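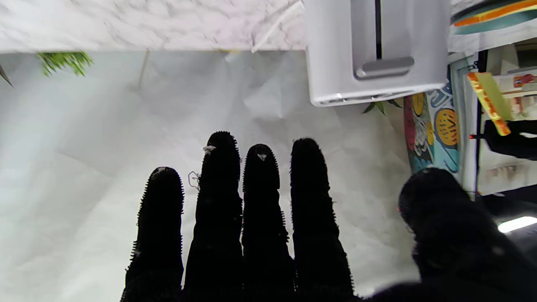 The counter by the window has been my wrapping station since the beginning of September. It is marble, white with gray veins, and cold enough in the morning that I wear sleeves. I sell secondhand cups and small plates, and everything that leaves the house gets wrapped in the kitchen.

I buy plain white packing paper from Wuvov. The last bundle was 295 sheets and I am almost through it. I crumple every sheet first, open it back up, and then wrap. Flat paper slides off glaze. Crumpled paper grips, and it takes up more room in the box, so I use less filler.

Do-yoon Moon bought a set of Vivier saucers from me last month and wrote to ask how they were packed, as none of them had chipped. The answer is two sheets per saucer, stacked on edge. Plates packed flat take the whole weight of the pile. On edge they hold up much better. Cups get one sheet pushed inside and one around the outside, with a bit of extra at the handle.

I tried tissue for a while. It looks nicer when the box is opened, but it tears on anything with a rough foot, and it leaves lint — I was picking little white bits off my black sweater for a week. I went back to paper.

Used sheets go in a drawer of the Gruvby cabinet. If a sheet has gone soft I still keep it for the bottom of the box. Once it starts to split it goes in the recycling.

Next up is a teapot with a long spout for Vaughn Blackwood. I have 13 sheets set aside for it and a box that may be too short. If it is, I'll walk over to Park before they close at six and get the next size up.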